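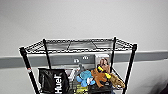
Wire rack, back wall. Top shelf clear, lower shelf still in use.

10/05/2020

Came in on a Sunday to look at the rack while the room was quiet. The plan going around is to put the Kurine trays on the top shelf and stop using the bench for them. I said I'd check before anyone moved anything, mostly since I don't believe the numbers.

The Fenport sheet gives 60 lb per shelf, spread evenly. Fine, but our loads are never spread evenly. The trays are heavy at one end and people shove them to whichever side they can reach. I would like to see how that 60 was arrived at. The sheet doesn't say, and it doesn't say anything about how far the shelf is allowed to sag either.

What I did: loaded the top shelf with 40 lb of bagged sand, centered, and left it while I ate lunch. Straightedge along the front rail before and after. Sag was nearly 2 mm in the middle. Took the sand off and it came back, as far as I can tell with a straightedge and my own eyes. So far so good, but that's the easy case. Moved the same sand to the left end and the rack gave a creak I didn't care for. Couldn't get it to do it again. Pushed the collars down by hand at all the top corners and none of them moved, so either they were seated already or I'm not strong enough to tell.

Did not go up to 60. I was alone and I didn't want to be holding the rack up when I found out.

The Okoth liners. The claim in the March notes is that a liner "stiffens" a wire shelf. I doubt it. It stops small stuff from dropping through the wires, which is worth having, but a thin sheet lying loose on top of the wire isn't going to carry much of anything. Whoever wrote that had changed the shelf height the same day, so the comparison is no good. If we want to know, run it again with only the liner changed. I'd bet on no difference we can measure.

Same complaint about the Rurkero feet. They're supposed to stop the rack from walking when it's bumped. Maybe. I bumped it 2 times with a hip, empty, and it shifted a little each time. Haven't tried it loaded. An empty rack slides easier anyway — doesn't prove much.

To do:
Repeat the off-center load with a second person here.
Dial indicator in place of the straightedge, if it's been returned.
Liner on, liner off, same load, same height.
Find out whether the 60 assumes feet or casters.

Until then the trays stay on the bench. Please don't use the top shelf for anything you'd mind dropping.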